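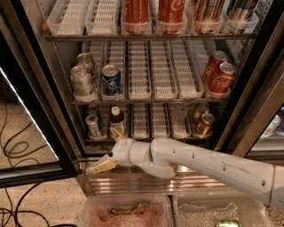
Drerar Residents' Association
Minutes of the meeting held on 16 May 2010

Chair: Nurhan Tekin

1. Minutes of the last meeting
Agreed and signed. One correction — the hedge at the Bhutto Road end belongs to the council and not to the association.

2. Accounts
Balance at the last meeting was £1,105. It now stands at £1,109 after hall hire and the plant sale. The bank still has the old signatories on the mandate and the forms will be sent again.

3. Parking
The permit survey went to 61 households and 40 replied. Most want the evening restriction kept as it is. Residents of Vireo Close asked for the bay outside the garages to be moved. The chair will write to the council and report back.

4. Summer fair
The field is booked and the insurance has been renewed on the same terms. The band has asked for a covered stage.
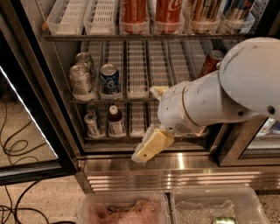

Refreshments were discussed next, and the tea urn will be borrowed from the school again. Cold drinks ran short last year. The meeting agreed to hire an upright drinks cooler, with stainless steel framing and open shelves like the one shown, provided the price includes delivery. Two quotes to be obtained. Glass bottles will not be sold.

5. Footpath
The Jevura Lane path still floods at the lower gate. The drain was reported twice over the winter — no reply so far. To be raised with the ward councillor.

6. Any other business
A request for a second dog bin was carried over.

Next meeting in September, date to be confirmed.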